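Storage canisters and sleeves: frequently asked questions

Page maintained by Despina Husar, Ustbridge. Last revised Apr 29, 2019.

Scope

These answers cover the tall white cylinders supplied under the Sindo name and the sleeves that go with them. They apply to upright use on a desk, bench or shelf. Lids are dealt with on a separate page. Questions about orders and returns go to the Ustbridge counter.

What do the terms on this page mean?

"Body" is the main wall of the cylinder. "Rim" is the narrower section at the top. "Step" is the ring-shaped ledge where the body meets the rim. "Sleeve" is a separate tube that goes over a cylinder from above. "Lower band" is the bottom part of a sleeve, slightly wider than the layer over it.

Why is the rim narrower than the body?

The step is a stop for the lid skirt. A lid pushed down fully rests on the step and its outer wall lines up with the body. If there is a gap, check for grit on the step before pressing harder.
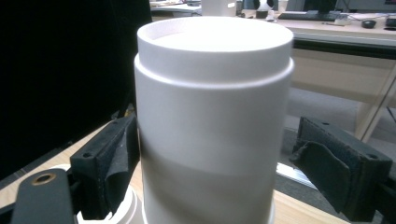
How should a cylinder be cleaned?

Use warm water, a drop of dish soap and a soft cloth. Wipe the inside first, then the step, then the body. Scouring pads will polish a matte surface and leave shiny patches that can't be reversed. Dry the step with the corner of a cloth and leave the cylinder open overnight before putting the lid back on.

Can it go in the dishwasher?

No. The heat can pull the rim out of round, and the lid will then bind on one side.

What can be stored in it?

Dry goods, rolled paper, knitting needles, brushes, dowels and similar long items. It isn't rated for liquids. Powdered goods should stay in their own bag inside the cylinder, as the base is hard to reach with a cloth.

How heavy can the contents be?

The limit for the standard size is 3000 grams, evenly spread. For anything under 300 grams, particularly long items that stick out of the top, put a weight in the bottom first. A flat bag of dry rice works well enough. Long items raise the balance point and a light cylinder tips easily when one is pulled out at an angle.

Does the tabletop matter?

It should be flat and dry. On a finished wood top, lift the cylinder to move it. Grit under the base will scratch the finish when the cylinder is dragged. Felt dots can be used, three per base, spaced evenly. Two dots will make it rock.

What is the part number for a replacement sleeve?

1259, for the standard size. The older Tsegaye sleeve is slightly shorter and does not reach the base. It can be used, but the bottom of the cylinder will show.

Which way up does a sleeve go?

Wide end down. The sleeve tapers toward the top, and the lower band belongs at the base. Fitted upside down, it catches on the step after a short distance. Don't force it past that point.

How is a sleeve put on?

Stand the cylinder on the table with the lid off. Open the bottom of the sleeve with both hands and lower it straight down. Turn it a little as it goes if it drags. Stop when the lower band meets the table, then run a thumb around the seam to check that it is level.
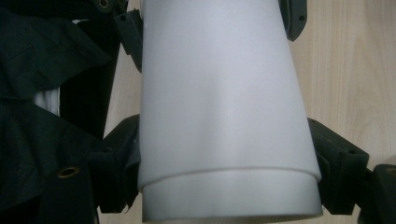 How do I get creases out of a sleeve?

Leave it on a cylinder at room temperature for a day or two. Most storage creases relax without further work. For a stubborn one, lay a damp cloth over the area for ten minutes, remove the cloth, and smooth from the middle outward with the flat of the hand. Do not iron a sleeve or use a hair dryer on it. Sharp folds from being packed flat may fade but usually stay faintly visible.

Should spare sleeves be stored flat or rolled?

Rolled, with the seam on the outside. Up to 19 can be stood on end in a Jotetti carton without pressing on each other. Keep the carton out of direct sun; white material yellows unevenly where one sleeve shades the next.

Can the sleeve be labeled?

Use a paper tag on a string around the top. Adhesive labels lift the surface when removed. Pencil can be taken off with a clean white eraser. Marker can't.

The lid won't seat with the sleeve fitted. What is wrong?

The sleeve is too high. Its top edge should stop below the step. Push the lower band down to the table and try again. If the edge still covers the step, the sleeve is the wrong size for that cylinder.

Are the older September sizes still available?

Some 300 are left in stock, in white only. They take the same lids as the standard size, but the bodies are shorter and no current sleeve fits them.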